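Last updated 22 March 2023

# Steaming and griddling on a two-sided breakfast cooker

These notes cover the kind of small breakfast cooker that has a pot on one side and a lidded compartment on the other. I wrote them for my sister, who bought one with no English manual. Gerardo Rivera sent corrections on the cleaning section and they are in.

## Before the first use

1. Put the cooker on a flat surface with space behind it for steam.
2. Take out all the packing, including anything under the steamer basket.
3. Wash the pot, basket, and glass lid in warm soapy water. Dry them.
4. Wipe the inside of the other compartment with a damp cloth. Do not rinse the base.
5. Set the pot in its round recess. Turn it until the handle points away from the base and doesn't hang over the edge of the counter where a sleeve can catch it.

## Steaming

Pour two cups of water into the pot and lower the basket in. The water should stay below the bottom of the basket. Lay the food in one layer if it fits. Long pieces can lean against the side, but the lid has to sit flat on the rim, so cut anything that sticks up.

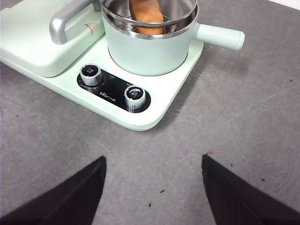
*Pot with the steamer basket in, knobs on the front panel.*

If the labels on your knobs are in Chinese, use the camera translator on your phone and write the settings on a strip of masking tape. Stick the tape on the counter or a cupboard door. On the base it gets hot and the glue comes off brown.

Start with both knobs at off, then plug in. Turn on the pot side only. A medium sweet potato cut in half takes 20 minutes on my cooker. Rolls from the day before take much less, so check them early. Push a fork into the thickest part. If it sticks, put the lid back and give it longer.

Add hot water if the pot gets low. Cold water works but stops the steam for a while.

## Using both sides

Start the pot first. When steam comes steadily, heat the other side with its cover down.
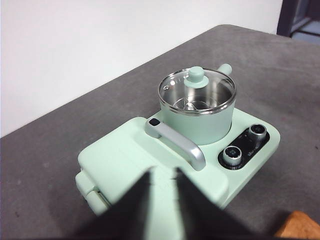

Wait until the plate is warm before you put any food on it. A little oil on a paper towel is enough for eggs. Open the cover by its handle and lift it all the way back until it stays up by itself. Keep your other hand clear of the pot, which will be hot by then.

Turn each side off as it finishes. If a breaker trips with both sides running, look for a kettle or toaster on the same circuit.

## Cleaning

- Unplug and let everything cool with the cover open.
- Empty the pot into the sink.
- For white scale, simmer water with a spoonful of vinegar, then rinse.
- Wipe the plate with a soft sponge. No steel wool.
- Dry around the knobs with a cloth. Do not spray cleaner at the panel.
- Leave the glass lid off overnight if the pot is still damp.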